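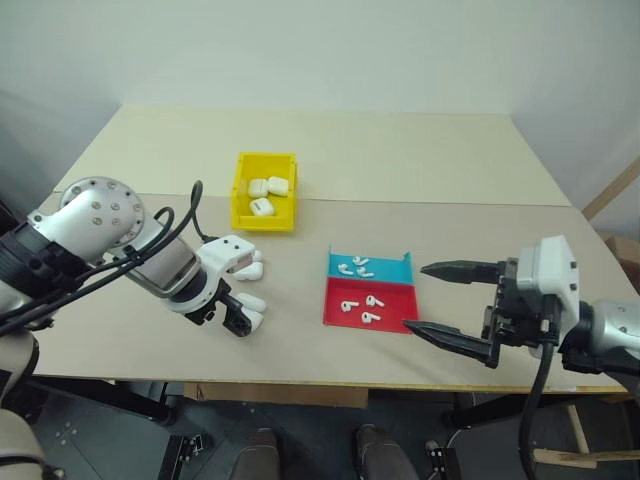

Wake me when it does the laundry

Posted 02/02/2018 by Su-bin Yang
29 shares | 2 comments | Print | E-mail this

Every winter somebody sends me an article saying that household robots are almost ready. The one this year came from my sister, who knows I'll take the bait, and it promised a machine that folds shirts, loads the dishwasher and picks up after the kids. I read to the end looking for a price or a date when I could buy it, and there was neither. There was a quote about "the home of tomorrow." My mother had a magazine with that on the cover.

So when Gyu-bin Ji offered to let me come and see what his group at Plinness has been doing, I said yes mostly so I could be annoyed in a more informed way. Gyu-bin and I were in school together and he has put up with my opinions for a long time. He works on a two-armed setup they call Stikora, and the job they have given it is putting wireless earbuds into their charging cases.

I laughed when he told me that. Then I went home and tried it with my eyes closed, and it took me longer than I'd like to say. The little things are slippery and rounded and there's a left one and a right one. The case has a lid that wants to be open when you want it shut. You don't notice any of this with your eyes open because your fingers sort it out for you while you think about lunch.

As a test, then, I'll grant it's a fair one. It's also the kind of job people get paid to do. I spent one summer at a packing shop called Hyun, putting small things into slightly bigger things, and I would have loved for a machine to take that over. My wrists would have, anyway. The woman at the next station could do a tray while telling a story about her landlord and never look down once. I bring her up because she's the competition, and the articles always leave her out. They compare the new robot to last year's robot.

What I watched at Plinness was slow. Gyu-bin warned me and I still wasn't ready for how slow. An arm would come over the table, stop, think, come down a bit, stop. I timed one earbud from the tray into its case at 90 seconds, and that was a good one. The one before it got pinched by the stem, turned sideways and was dropped next to the tray, and a young man leaned in and put it back where it started. I asked whether the young man was included in the price.

Gyu-bin was patient about it. He said speed is the last thing you work on, and that a person learns this sort of thing as a baby and we just don't count those years. Fine. But I have heard "speed comes later" about other things, including my old computer, and it didn't. 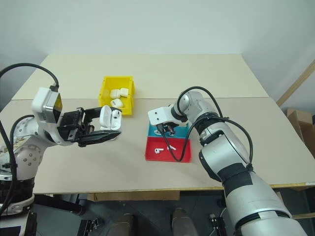
One open case in the left gripper and three closed ones waiting in the yellow bin.

Look at how much has been settled before an arm even moves. The cases come in a yellow bin. The earbuds come in a tray, out in the open, and the tray is blue in one part and red in the other. The table is otherwise clear. I asked what would happen if I put my keys and a coffee cup down in the middle of it, which is what my kitchen table looks like on a clean day, and Gyu-bin said he would rather I didn't. That's a perfectly good answer from a man running an experiment. It's a less good answer from an industry that tells my sister it will be picking up socks.

I do want to be fair about the two arms. I had assumed one good arm would be enough and the second was for show. It isn't for show. You need something to hold the case and something else to bring the earbud, same as you or me, and getting the two to agree on where the middle is seems to be most of the trouble. Twice I saw a case held at a bit of a tilt, and the other arm came down to where the opening should have been. A person would have corrected without knowing it. The arm just pressed on plastic until someone stopped it.

Then on what must have been the tenth or eleventh go it went right in, with a click, and I made a noise out loud. I'm putting that down here because Gyu-bin will tell people if I don't.

The number he is proud of is 3,000, which is how many tries they have recorded so far. I asked how many of those worked. He said it depended on what I meant by worked. If you only want the earbud picked up, it's most of them. If you want it in the right hole and facing the right way with the lid closed after, he went and got coffee.

I know how this sounds. I own one robot, an Inder floor vacuum, which was a gift, and I've been unkind about it on this blog before. It does a decent job on the hall. It can't do the living room because of the rug with the fringe, so before I run it I pick up the rug, the chairs, the charger cords and the dog's water. By then I've done most of the work and I could push a vacuum over the rest with less noise. But I do run it on the hall, and I'd miss it if it broke. Maybe that's where this is all headed for a good long while, with machines doing the hall and us picking up the rug.

The shop floor is another matter, and I came away thinking it might get there well ahead of the house. At Hyun the same part showed up in the same place all day long. If you can make the bin always be the yellow bin, and somebody fills it, I can see an arm doing the dull middle part of the job at night with nobody waiting on it. It could take its 90 seconds. Whether the math on that works out against a person who is fast and tells good stories, I have no idea, and when I asked, Gyu-bin said it was above his pay grade. Somebody over there must be doing that math, though.

As for laundry, I asked, because I'd promised my sister. A shirt doesn't have a right shape to start from. It's a different lump each time you pick it up. Gyu-bin said he'd worked near a team that tried towels, only towels, all one size, and he made a face I remember from our chemistry final.

He wants me back once they've changed some things on the hands. I told him I'd come if I can bring my own earbuds, the ones from the bottom of my bag with lint on them. He hasn't written back yet.

Next week: the dentist, and why I'm switching.

2 comments | Share | Print | E-mail this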